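Drorkstead packing trial: how we're getting on
Progress report to the Liltora fund, January 2024

Hello all. You asked for something shorter than last time and with fewer tables in it, so I've left the tables in the shared folder and I'm just going to tell you where we are. The spending sheet is in there too. We're a bit under on equipment and a bit over on people's time, and I'll come back to that further down.

As a reminder of what you're paying for: the Palacios cell is meant to take over the small-parts bagging at Drorkstead, the job where a little item gets picked up, put in a labelled bag and passed along. Everyone on the bench has done it, and most of them have sore thumbs to show for it. The cell learns from demonstrations, so before it can do anything useful somebody has to do the job over and over with a pair of hand-held grippers, and that's where most of the autumn went.

We had 7 people down to try the grippers and all of them did. I was a bit nervous about this, if I'm truthful. Two said straight away that they'd rather stay on the ordinary bench, and that's fine, they have. The other five now share the demonstration work between them, in turns of 40 minutes with a proper break after. We started with longer turns and dropped that quickly - the grippers don't feel like much when you first pick them up, but your wrists know all about it later on. 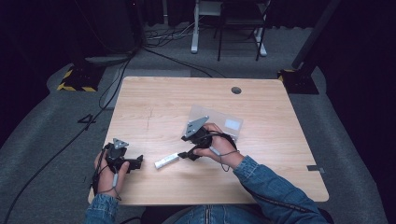

Written by the project lead, Drorkstead packing trial

A pair of grippers, a small white piece and a clear sheet or bag with a label on it, and that's really the whole job. It looks slow when you stand and watch, and it is slow. You can't feel the piece the way you can with your fingertips, so people who could bag with their eyes shut had to learn it again from scratch. A couple of them found that quite annoying (fair enough!) and one of our quickest packers asked to be left off for a fortnight, then came back and is now the person everybody else copies.

The thing I'd most like you to take from this report is how much the bench staff have changed the way the job is taught. Brokero, who supply the software, sent us a written order of steps back in the summer. It had the bag being picked up first. Our lot said no, you want the piece in your hand before you go near the bag, and you want the label facing you. We recorded it both ways for a week and Brokero agreed to go with ours. That's now the standard set of steps and it was written by packers, and I've asked for it to be credited that way in their notes.

On to what the cell can do by itself. It manages the rigid pieces well enough that we let it run alongside the bench in the mornings, with a person checking every bag. The floppy bags are still the weak spot. If a bag comes out creased it tends to grab both layers and then it can't get the piece in. More demonstrations with creased bags are planned, and people have been told to stop smoothing them flat first, which goes against every habit they've got.

Now pay. When I wrote the bid I put demonstration work at the normal packing rate, and that was a mistake of mine. It's skilled, it's tiring, and people were losing their bagging bonus every time they did a turn. From last month they get the bonus as if they'd been on the bench. That's the overspend on people's time. I'd ask you to let me move the money across from equipment to cover it, as we won't need the second camera set.

Jobs are the other thing I get asked about in the canteen. Nobody's hours have been cut and the site has put in writing that they won't be during the trial. What happens after May is less clear and I've told people so. Two posts in checking and machine minding have been agreed on paper, with training, and both go to current bench staff first. I'd like there to be more than that, and I'd like your backing when I ask.

Still to do: the creased bags, the evening shift (who've hardly had a look in so far), better cable ties for the grippers, and chairs that go up and down. Ring me if the spending sheet doesn't make sense.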